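Picnicware Storage Project: Final Report
Design and Materials, Group 3
Aug 10, 2023

4. Sorting and putting away

By April we had 54 pieces of coloured plastic tableware on loan from Billon, the hire shop that supplies garden parties. Our task was to suggest a way of putting them away that takes less shelf space and leaves fewer scratches. Most of the cups were see-through with a raised pattern on the outside, and these gave us the most trouble.

The Medve cups stack well when they are dry. If they go away damp, the dimples hold water and the stack sticks. We tried paper between the cups, which worked but was slow. Laying them on their sides to drain for 64 minutes before stacking gave the best result, and we used that for the rest of the project.

Lids were kept apart from cups. We put them in a shallow tray with raised edges so that they could be picked out one at a time. The first tray, from Lellard, was too deep and the small lids ended up underneath.

The table covering also mattered. On bare wood the cups slid about. A marble-patterned surface was easier to wipe down, but pale pieces were hard to see against it under a bright lamp. Next year's group may want a plain dark one.

Fig. 6 was taken at the sorting table.

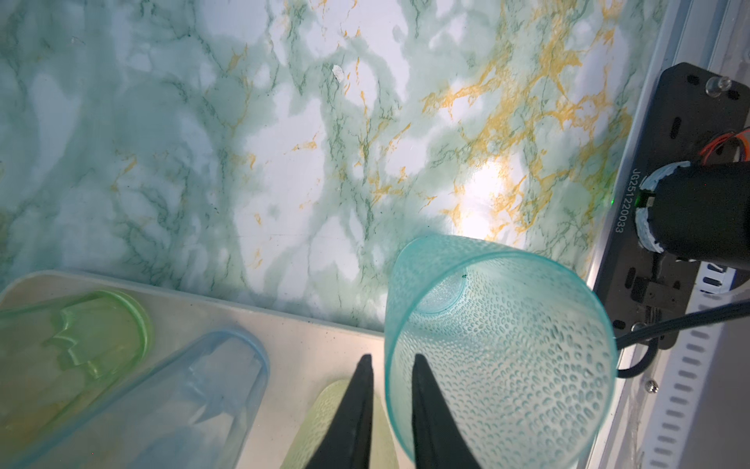 Fig. 6. Teal dimpled cup on its side on the marble-patterned surface, with the tray at lower left.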